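Hi again, and thanks for the extra week on this. It's the second report on the Damau seed library, covering everything since the spring sign-up, and I'll try to keep it shorter than the last one (I know, I know).

The big number first: we have 160 households borrowing now. When you gave us the grant the goal was 40 by the end of the first season, and I was a little scared of that one! Most of the new folks came through the Gatchalian branch library, which let us put a sign-up sheet next to the tax forms in March. Best spot in the building, as far as I'm concerned.

Beans and squash go out fastest. Tomatoes would too, but we ran out of the early kinds and I had to put people on a waiting list, and a couple of them were pretty grumpy with me. I've set aside part of the supplies line to buy more before next season.

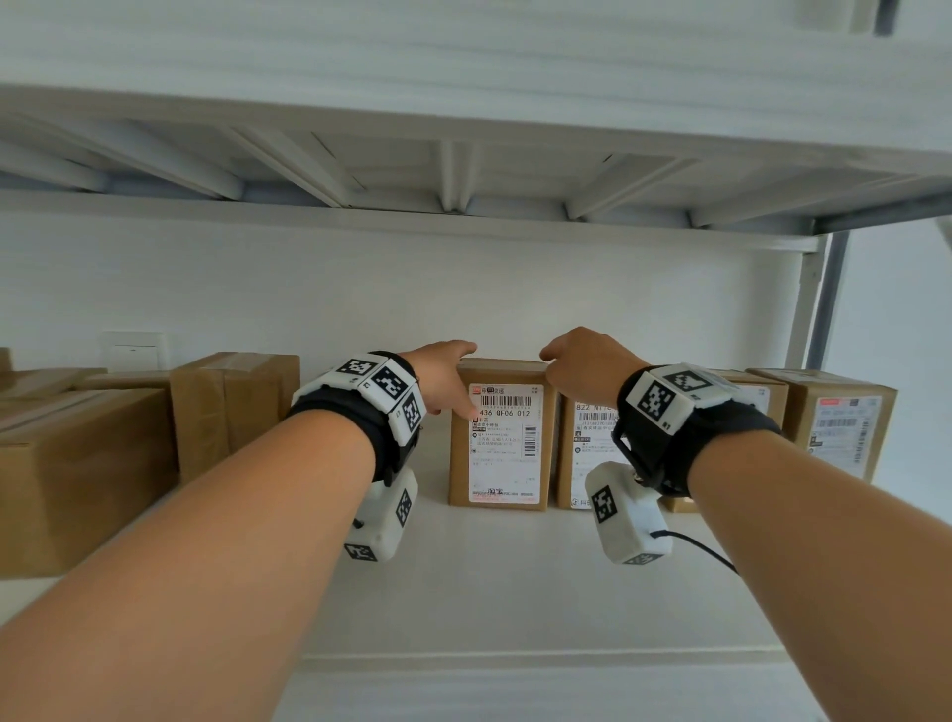

A small box on the shelf.

Returns are the weak spot. We ask every household to save some seed and bring it back in the fall, and only 11 have told me they plan to. Squash is part of the trouble, it crosses with everything in the neighborhood and people get nervous about it. I'm going to push beans and lettuce for saving and stop nagging about the rest. The seed-saving evening at Skalirholm Hall went well, though we started late (the key didn't work) and ran right through supper.

Money is close to plan. Envelopes and labels came in under, printing came in over, and the Drindix germination trays cost more than I wrote down in the budget because I forgot shipping. My mistake. I'd like to move the leftover label money over to cover it, so please let me know if you need a form for that.

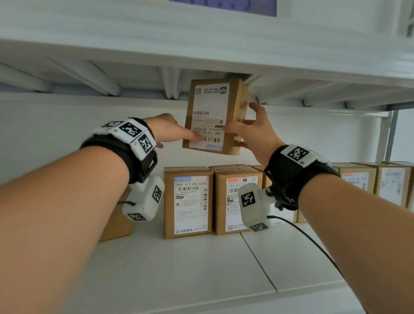
STORAGE AND SUPPLIES

Keeping seed cool and dry over the summer is what I worry about most. The closet at the branch gets stuffy by afternoon, and I'd love to buy 2 small humidity gauges and a bag of drying beads out of the remaining funds. Germination tests are half done. The beans look great, the onions look awful, and I'm tossing last year's onion seed so we don't send anybody home with duds.

Still to do before the next report: finish the tests, rewrite the borrowing card in bigger print, and get the Spanish version back from the translator. I'll send receipts separately once I've scanned them all.

Damau Seed Library | Questions? Ask at the Gatchalian branch desk | Back to top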